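14/09/2025

Back from the open day at Stokero. Writing this up tonight while the numbers are still in my head, because the notes I took standing up are mostly abbreviations and one of them is already unreadable.

Left the house at 6 to get ahead of the traffic and was in their parking lot long before the doors opened. Sat in the car and read the handout they had emailed. It is a thin document. It lists the stations, gives a floor plan with the wrong orientation relative to the entrance, and says nothing on control rates, payloads or what the arms are trained on. The building is a former print works, one long hall with offices down the east side. Good floor, level as far as I could tell, which matters more than people expect when you are trying to keep two arms calibrated to one table.

Sign-in was slow. Safety talk was short and sensible: stay behind the tape, do not lean on anything, do not touch a red button unless you mean it. They gave out ear plugs at the desk that I never needed. The loudest thing in the hall was the air compressor at the palletizing station and that was shut off by mid morning.

First stop was the Mimow line. Mimow is their name for the small parts sorter, a single arm over a belt with a light box at the pick point. It handles mixed fasteners. The presenter quoted 3000 picks per hour as the design rate. I asked whether that was with a full belt or with gaps and got the answer I expected, full belt, single size. With mixed sizes they would not give a number. I watched it for a while. The motion is clean and the acceleration limits look conservative. The reject chute is placed on the wrong side in my opinion, since the operator has to walk past the outfeed to empty it, but they said the layout was fixed by the customer and I believe that.

The counter on the side of the sorter read 3668 when I arrived. I wrote it down meaning to take a second reading at the end and get a real rate out of it, then forgot until I was back in the car. Annoying. One reading is no use at all.

Second stop was Fairweather, the scheduling software. Slides, then a live view of a job queue. Not much for me there. It does what ours does with better colors. One feature worth keeping in mind: when a cell faults, the queue holds the part record open and asks for a reason code before it will release the next job. We let people skip that step, and then in January we spent most of a week trying to work out why so many stoppages were logged as "other." I will raise it at work.

Coffee at that point. It was bad and there was plenty of it.

Then the part I had driven there for, the two-arm tabletop cell. They call the project Drulel. No belt, no fixture in the usual sense, just a butcher-block top inside a black extrusion frame with an arm coming in from each side. The task on the schedule was table setting, meaning candle holders and tea lights on a small perforated tray. I had assumed this was picked to please the families in the crowd, and perhaps it was, but as a test it has some merit. A taper candlestick is tall, narrow in the stem and wide at the base, so the grasp point and the support point are a long way apart. Any tilt at the fingers shows up at the foot. A tea light is the reverse, low and round with very little side wall to hold.

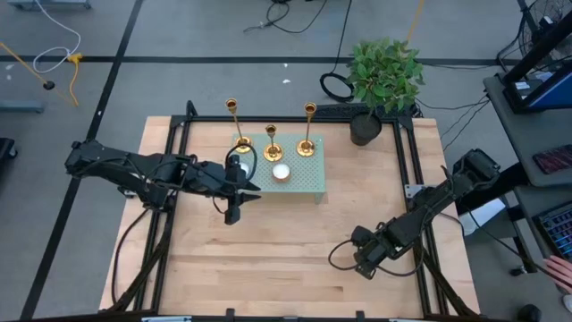
Drulel cell, both arms over the table, three candlesticks on the tray.

Notes from this station, more or less in the order I wrote them.

The frame is the best thing in the cell. Everything refers back to it. Both arms mount to the extrusion and the table sits inside it, so if somebody bumps the whole assembly the geometry between arm and arm should be preserved. Our own bench has the arms bolted to the top and a separate mast for the sensors, and we recalibrate every time a chair hits it. I would copy this layout tomorrow if I had the budget for the profile.

Wood top. I asked why, and the answer was that it was cheap and easy to replace. Fine. It does have long strips of grain in slightly different browns, and I wondered what that does for segmentation. They said it had not been a problem. A plain mat would remove the question, and they would lose nothing by it.

The grippers are black; the left one is two-finger, angular. At the tray the left one had its fingers pointing down close to the edge, which is a tight place to work. With the tall candlesticks standing at either end of the tray and the short one between them, the approach for anything small is limited. You can come from the front or from above and that is all. The cup at the front of the tray, a tea light in copper-gold metal, was in the open. There was a second small white thing at the left edge, under the gripper, that I took for another tea light but could not see properly past the fingers. I would like to see what the planner does when a small part has a tall neighbor on the side it wants to come in from. I asked. The answer was that it depends on what it was shown during training, which is a true statement and did not help me.

Cables. The runs on the arms are external and loop quite wide. There was a loop off the left arm going up and over close to one of the tall candlesticks, and another curl out from the wrist on the right. For a development rig I understand it, you want to be able to swap a joint without pulling the harness through. For anything that runs unattended I would want them sleeved and tied. A loose loop is a moving obstacle that the model of the arm knows nothing about. I said so to the engineer at the station and was told it was on the list. Everything is always on the list. The floor behind the cell was the same story, with black cables in a tangle at the back and a white one and a yellow one off to the side.

Operator position is at a gray cart to the right, monitor on the upper level with a fan behind it and the keyboard further down. The keyboard is one of those with rainbow backlighting. The height looked low to me for standing work. I asked whether they had considered a pendant instead and they had, but the people who run it prefer keys. The black tape on the floor was long and straight and I paid attention to it, having been told to at the door.

On control. The two arms share one policy and one clock, according to the engineer. This is different from what we do, where each arm runs its own loop and they trade flags. Ours is easier to debug and worse at anything where both hands are near the same part. Theirs should be the other way around. I asked what happens when one arm drops out, and both stop. Correct answer.

On grasp force, no figures. The fingers are position controlled with a current limit. For metal candlesticks that would be enough, if metal is what they were. I did not get to handle one and gold finish covers a lot of materials. I should have asked for the mass.

On evaluation, they score by final placement only. An item counts if it ends upright and on the tray. I think this is too generous. I would want at least the number of regrasps and the time from first contact to release, otherwise a very ugly attempt and a very good one get the same mark. The engineer agreed in part and said timing is stored but not reported at open days. Sensible from their side.

Somebody had put a potted plant on the floor at the corner of the frame, dense and very green. I mention it only because I spent longer than I should have working out whether it was inside the reach of the right arm. I think it was outside but I did not have a drawing.

Stayed at Drulel for 2 sessions and skipped the palletizer, which I have seen at a trade show. The question period at the end was mostly about jobs and prices. One good question from the back on how they handle parts the system has never seen. The reply was long and I did not get anything from it that I could write down.

Lunch was a sandwich in the car. Drive home was slow past the bridge, single lane, no sign of any work being done.

To do, from today:

Ask purchasing for a quote on black extrusion, same section as our guarding if possible, enough for one table frame.
Sketch the arm mounts on a shared frame and check reach to the far corners.
Make reason codes mandatory on our cells. Expect complaints.
Buy a set of candlesticks, tall and short, and a bag of tea lights. Run them on our bench with the current grippers before changing anything, so there is a baseline.
Write to Stokero and ask for the control rate, the mass of the parts and the stored timing. They may say no.
Sleeve the cables on our left arm. I have no standing to criticize theirs until I do.

Knee sore from the concrete. Boots with better soles next time. Bed.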